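Laundry folding

Folding is the last step of the household wash, after drying and any ironing, and before things go in the drawer or on the shelf. Mostly done to save room and keep creases out. Covers clothes, sheets, towels, napkins. Hanging is the main alternative and is treated seperately.

Methods

Flat fold. The common one. Garment face down, sleeves in across the back, sides in, then hem up to the collar once or twice. Shops use a board for this so every shirt on the pile is the same width. 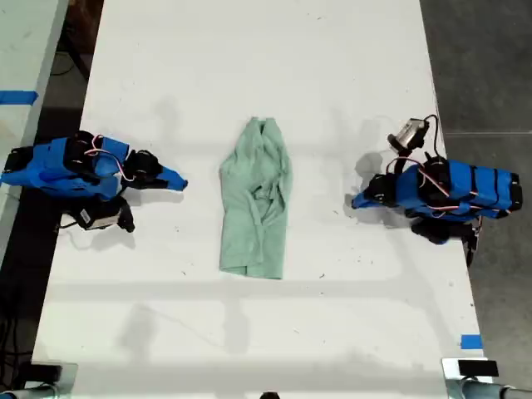 File fold. Same start, then folded again into a small block that stands on its edge. Drawers only, tends to fall over on open shelves. Popular with knits and kids' clothes.

Roll. Travellers and the military. Good for T-shirts and jeans, poor for anything with a stiff collar. Some rollers tuck the hem back over itself to hold the roll shut.

Bundle. Several garments wrapped around a soft core, for suitcases. Slow to pack and the whole thing has to come apart to get at one sock.

Fabric

Cotton holds a fold well and also holds a bad one. Linen creases whatever you do. Wool should be folded and not hung, as the shoulders stretch. Slippery synthetics slide out of the pile – tissue paper between layers helps. Anything put away damp can go musty, so airing first is usual advice.
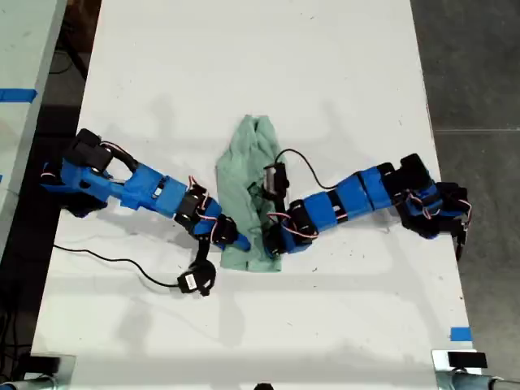 Pale green cloth on a white tabletop.

Colour matters a little too. Dark garments left for months on an open shelf can fade along the fold line, so rotate the pile or fold in a diffrent place each season.

Household linen

Towels in thirds lengthwise, then in half, edge inward. Flat sheets in quarters, easier with two people. Fitted sheets are the awkward ones – corners nested into each other first, then treated as a rough rectangle. Storing a set inside its own pillowcase is an old habit and still a good one. 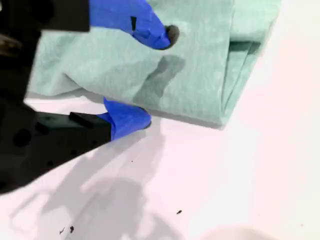

Napkins have their own tradition, mostly restaurant and banquet work. See Table linen.

Teaching and writing

Little written on it outside housekeeping manuals. Benedetta Rinaldi's handbook The Folded Cupboard gives 37 folds, 6 of them for shirts. Hui-mei Fang covers small flats and shared closets in a shorter guide put out by Polura. The two disagree on socks: Rinaldi folds, Fang rolls. Brunello Marchetti's Clitness course notes are out of print, copies turn up second hand.

See also

Ironing
Clothes line
Wardrobe
Table linen

Page last edited November 9, 2024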